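Living out of the front room: a talk with Lorraine Henare

Lorraine Henare moved into her flat on Mahuika Street in June, and she still has boxes she hasn't opened. She writes the household column for Memell, a small newsletter with 1,059 subscribers, and most of what she writes comes out of one room where she eats, works, stores things and puts her shoes on.

"I had a kitchen, a dining room and a hall before," she says. "Now I have one door, and everything I own is on this side of it."

We talked at her table for most of an afternoon. The rent was the reason for the move, she says, and she doesn't miss the old place much. What she had to learn again was how to buy food. Her old refrigerator was wide and deep and things got lost in it. The one she has now is smaller, and she shops twice a week with a list.

"I used to buy fruit by the bag. Half of it went soft. Now I buy a few pieces of each thing and I put them where I'll see them."
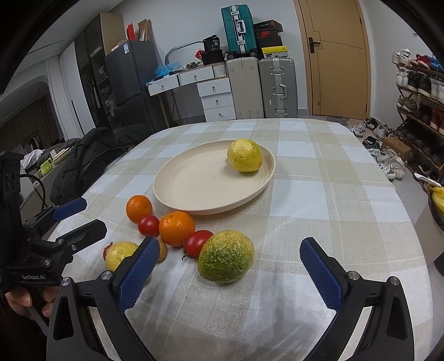
Her column this month is on ripening, a subject she gets more mail about than any other. Readers want to know what goes in the refrigerator and what stays out, and her answer is that most of it can sit on the table for a few days if you check it every morning. She sorts hers on the plaid tablecloth before any of it goes on the plate: mandarins, tomatoes and passion fruit spread out so that she can turn each one over. "The big mottled one, green and yellow, I'd leave alone for now," she says. "I go by weight and by smell. Color only tells you part of it."

Tomatoes she keeps out of the cold completely. Mandarins can go either way. She once kept notes on how long each kind lasted, but gave it up after 8 weeks when the notebook went missing in the move.

The rest of the room she is less sure about. The refrigerator stands beside the wardrobe, with cardboard boxes piled up high, and she says she would have put it nearer the table if there had been an outlet. The suitcases hold winter bedding. The shoe rack was full within a day.

"People write to me and ask how to hide storage. I don't hide it. If I can't see the suitcase I forget what's in it, and then I go and buy another blanket."

Her editor, Shona Lockyer, wanted a piece on the desk, and Lorraine turned her down. "It has drawers and I use the top of it. I have no advice to give."

She does have a plan for the shoes. A neighbor, Yevhen Polishchuk, has offered to build a second rack for up to 70 dollars in lumber, and she has told him to go ahead. The coats come next. At the moment a black puffer jacket lives on a chair by the table, and she would like it to have a hook.

The ripening column goes out to subscribers on 2024-11-27.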